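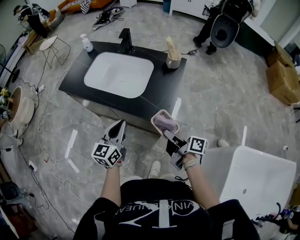 Wenjie Xie replied:
Which version of the Trokano kit are you on? We had the first one on trial in July and sent it back. The jaws were fine but the grip went stiff after a morning's use, and Otov wanted 144 for a replacement pair.

benchmouse wrote:
Second version, two grippers with the marker cubes. Ours are still smooth at over 400 takes. I did have to tighten the cube on the left one twice. If it shifts even slightly you have to calibrate again, and the manual gives that half a page.

Ramesh Mishra replied:
Half a page is generous. I paid 668 for the pair and spent two evenings working out the calibration from an old Rimex forum post. For that money it should be in the box. I wouldn't buy again.

benchmouse wrote:
Fair enough on the manual. I don't agree on the price though. Troncoso quoted us 1000 for much the same thing and wouldn't lend us a set first. Otov did, and they answered emails.

My main complaint is weight. It's all right for short tasks, lifting something off a worktop and putting it back, but by late afternoon your wrists know about it.

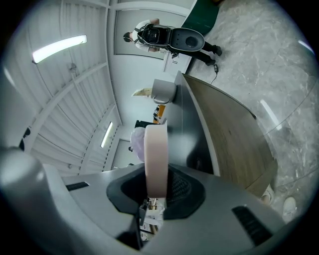 We now swap people over every half hour and that has helped more than the padded strap they sell as an extra. Don't bother with the strap.

Wenjie Xie replied:
Does the software still drop takes when the markers go out of view?

benchmouse wrote:
Yes, if they're gone for more than a couple of seconds. It flags them now, so at least you know which ones to redo. Low cupboards are the worst for it.

Ramesh Mishra replied:
Mine doesn't flag anything. Is that a setting?

benchmouse wrote:
Under Session, then Checks. It's off by default. You need the newer firmware as well.

Ramesh Mishra replied:
Found it, thanks. Still think 668 is too much.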